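Home | Shop | Workshop Notes | Scale Care | FAQ | Contact

Filed under: Balances & Weights, Care and Keeping

6 minute read

Weights and Hanging Masses: Your Questions, Answered at Length

We get a lot of mail about weights. Some of it comes from teachers who have opened a cupboard and found a box of the things, some from people with a kitchen balance they inherited, and a good deal from folks who bought a set from us and would like to keep it looking and weighing the way it did on the first day. We've gathered the questions that come up most and tried to answer them the way we would if you were standing at the counter (with perhaps a bit less wandering off the subject, though we make no promises). Last looked over 18 Jun 2026.

What is the difference between a hooked weight and a knob weight?

A knob weight has a little button on top and is meant to be picked up and set down on a pan. A hooked weight has a curved hook or a loop, and it's meant to hang from something: a spring scale, a string over a pulley, a beam, or another weight. You can stand most hooked weights on a pan as well, provided the base is flat, so if you can only buy one kind and you do a little of everything, we'd gently point you toward the hooked ones. They're harder to pack away neatly. We'll get to that.

I have an older set in brass. Should I replace it with stainless steel?

Only if you want to! Brass is a lovely material and an old brass set that has been looked after will go on being useful for a long time. It does darken, and people do love to polish it, and every polish takes a little something off. Stainless asks for less of your attention. Our Tralton sets come in stainless and the Arkham sets in brass, and we sell plenty of both, often to the same people.

How should I handle a polished weight?

Gently, and with something between your skin and the metal if you can manage it. Fingers leave salt and oil behind, and on a bright surface you'll be looking at your own thumbprint for months. Cotton gloves are fine, a folded piece of clean cloth is fine, and for small pieces there are forceps with soft tips. Whatever you use, the part that touches the metal ought to be softer than the metal is. 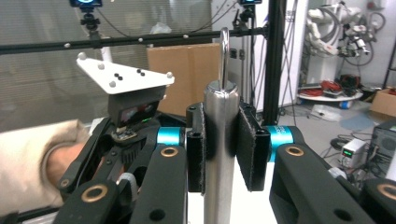 Stainless weights with a mirror finish are the ones people worry over most, and I do understand it, having fussed over a few myself. The sides of the cylinder are the safest place to take hold, with even pressure from left and right and something felt-like against the metal, as the left black pad has it, so that the hook on top is left free and the rounded shoulder doesn't get rubbed. If you're lifting by hand, do the same with a cloth wrapped around your finger and thumb. Please don't swing a weight by its hook to get it across the bench. I've seen what that does to a tabletop, and to a tile floor, and once to a perfectly good pair of shoes.

Can I wash them?

A stainless weight that has gotten sticky can be wiped with a soft cloth dampened in warm water with one drop of dish soap, then wiped again with plain water, then dried right away with a second cloth. Don't leave it to soak, and be careful at the base of the hook, where there may be a thread or a seam that holds water. Let it sit out overnight before you put it back in its box. Brass gets a dry cloth only, and anything with a painted or lacquered finish gets a soft dry brush and nothing more.

What about metal polish?

We'd rather you didn't. I know how satisfying it is, and I know the tin is right there under the sink. Polish is an abrasive, however fine it feels, and it leaves a film in the corners that adds a trace of its own. If the weight is purely for show, go ahead and enjoy yourself. If you weigh things with it, leave the polish where it is.

My weight has a scratch. Is it ruined?

Almost certainly not. A light scratch on a classroom or kitchen weight changes so little that your balance will never notice. A dent, a chip or a bent hook is another matter, and so is a weight that has rolled off a bench and landed hard. Compare it against one you trust. If you own a set with a matching pair in it, put one on each pan and see whether they agree. If they don't, keep the better one for measuring and let the other one hold down paper, which it will do beautifully.

The hook is a little loose. Can I tighten it?

If it is a screwed hook, you can turn it snug by hand with a cloth around it. No pliers, please. They leave teeth marks, and they make it very easy to go too far. Some hooks are pressed in or made as one piece with the body, and those shouldn't move at all, so if yours does, stop hanging things from it and write to us. We replaced 7 of them last January, all of them from the same run of Sikora hangers, and we were glad people told us.

What is the best way to store hooked weights?

Upright, each in its own hole, in a box deep enough that the lid doesn't press on the hooks. A block with drilled holes is the old way and still the one I like best. Our Zidau box holds six weights and has a lining in every hole, but a shoebox with rolled-up dish towels will serve you very well until you decide on something better. What you want to avoid is a drawer where they can roll into each other every time somebody opens it.

Do the rest of the family's fingers matter as much as mine?

They do, I'm afraid, though I'd never discourage a child who wants to play shop with a real balance. Give them two of the sturdier weights that you don't mind about, show them the cloth, and keep the good set on the higher shelf.

How often should weights be checked?

For cooking, crafts and school demonstrations, once every two years is plenty, and sooner after a fall. For anything where money changes hands or a recipe is truly fussy, ask whoever looks after your scale, as the rules vary from place to place and I would hate to steer you wrong. Keep the paper that comes back with the set in the lid of the box, so that it travels with the weights.

I still have a question. May I write?

Of course, and please do. Tell us what the weight is made of, how it is marked, and what you're hanging it from or setting it on. We read everything that comes in, and answers usually go out within two days, a little longer when the workshop is busy with repairs.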